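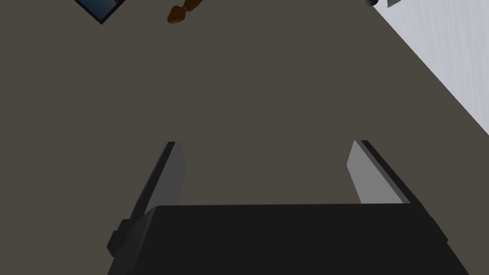
Open gripper over a plain surface.

Advisory Members' Board: Family Firms and Outside Finance

Tumaini Mrema
Members are invited to comment on the following. Brilura is a second-generation family business that engaged Hevora for part-time finance support. The retainer is due for renewal in December. The owners wish to know whether they should hire a controller instead. Replies received by 3rd October will be included in the summary sent to them.

ledger604
My recommendation is to renew. A controller will close the books on time, but the owners' present difficulty is deciding how much profit to leave in the company.

Domínguez_Advisory
I respectfully disagree. The firm has 100 employees and still has no monthly cash forecast. That work requires a person on site.

ledger604
Hevora could prepare the forecast under the existing terms, provided the scope is put in writing.

Domínguez_Advisory
It could have been requested at any time in the past 3 years. I would not assume that a new letter changes the practice.

moron_office
Our office in Moron advised a similar client, with 10 family shareholders. They hired a controller and kept the outside adviser for quarterly meetings only. The cost was higher in the first year.

Tumaini Mrema
Thank you. Would the member from Moron please state who set the agenda for those meetings?

moron_office
The controller did, with the approval of the eldest shareholder.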